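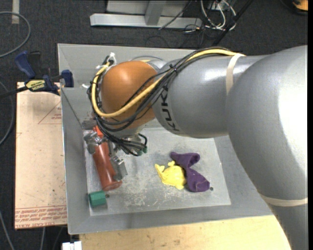 Mixed bins go on sale in Sturkham, toys and cloth and all

May 16, 2023

STURKHAM — The Tretelis secondhand store on Wong Street is dropping its sorted shelves for small goods and selling them straight out of the bins instead. Mixed. Starts this morning, doors at 9, runs until the back stock is gone.

What's in the bins: whatever came in. Soft toys, scarves, bottles, building blocks, kitchen bits, single gloves, belts. Bigger stuff (chairs, lamps, anything with a plug) stays out on the floor with its own tag like before. Books too. Clothes on hangers are not part of this, regular prices.

Store manager Narendra Pant said the small goods were eating up the whole week. "We had one person sitting with a price gun doing green blocks. One block, one sticker. Next block," he said. "You can't run a store like that. I did it myself for a month and I was dreaming about stickers."

So no stickers. Shoppers fill a bag and pay by weight at the front counter, 63 cents a pound. Glass and anything that can break gets wrapped at the counter and weighed before the wrapping goes on, Pant said, after somebody asked him that twice while we were standing there.

One bin, to give an idea. A grey metal one, rectangular. Bright yellow soft toy of some kind up against a crumpled purple cloth. Small green block down in a corner. Something reddish-brown, shaped like a bottle, with a brighter orange-red end. That's about as sorted as it gets.

Pant said the mix is partly on purpose. Toys used to go with toys, and the toy bin got cleaned out by ten while the fabric sat there all spring. "People come for the toy and then they pick up the cloth," he said. "Maybe they buy it, maybe they don't. But they've had it in their hand."

The store took in 3489 pounds of small goods last year by its own scale, and a good part of it is still in the back. Tretelis rents extra storage from Malico, the moving company two doors down, and that lease ends in June. Pant wants the storage cleared by then. He didn't say what the rent was. "Enough," he said.

Not everybody is happy. Regulars who collect one thing only — buttons, toy cars, scarves — will have to dig. A woman in line at the counter yesterday said she comes for fabric scraps for quilting and liked having it all on one table. "Now I've got to move a teddy bear to see if there's any cotton under it," she said. She asked that her name be left out, she has a cousin at the store. Pant said anyone after fabric in quantity should ask in back and he will see what there is. No promises on color.

Another shopper, a father with two boys, was all for it. He'd already worked out that soft toys weigh next to nothing. A big plush one could come in under a dollar, he said, and you could see him not wanting to say it too loud.

What won't be in the bins, per the sign by the door: knives, medicine, car seats, opened cosmetics, anything with a battery still in it. Bottles go in only if they're empty and have been rinsed. Staff check each bin before it goes out front. If you find something that shouldnt be there, hand it over at the counter, don't put it back.

Some rules for the first few days. Bags are supplied, paper, two sizes. Your own bag is fine but it gets weighed empty first. No dumping a bin out on the floor to look through it. No saving a bin by leaving your coat on it, which apparently happend at the trial sale in the spring. That sale drew 368 people and went through its stock before lunch, the reason the store is now planing to refill bins through the day and not all at once. Refills at 11, 1 and 3.

Returns: none on anything bought by weight. Pant was firm there. Kids' stuff included. If a toy has a split seam or a loose eye you should check at the store, he said, there's a table with good light by the window for exactly that. Wash soft toys and cloth at home before using them. The store doesn't launder small goods and never has.

Donations are still being accepted at the side door, but only one box per household until the storage is empty. Clean and dry please. Put small parts in a closed bag, tape the bag shut, write on it what it is. A puzzle with no lid will be turned away. So will single shoes, Pant said, and then corrected himself, single shoes can come in if they're children's, a local art class takes those.

Prices could change. The 63 cents is what the store is trying through the end of the first stretch and it may go lower for cloth, which Pant expects to move slowest. He's hoping for 700 bags sold before the lease is up. Asked what happens with whatever is left, he said it'll go to a textile recycler or into a free box out front, depending on what it is. Hard toys and blocks he thinks will sell. "Blocks always sell," he said.

Parking is in the lot behind Malico, not in front of their loading door, they've asked us to mention that. Street spots on Wong Street are one hour. The entrance for strollers and wheelchairs is on the left side of the building, bell on the right of the door, give it a minute.

Hours are 9 to 5, closed for lunch 12 to 12:30. Cash or card at the counter, no checks. The scale is on the customer side so you can read it yourself.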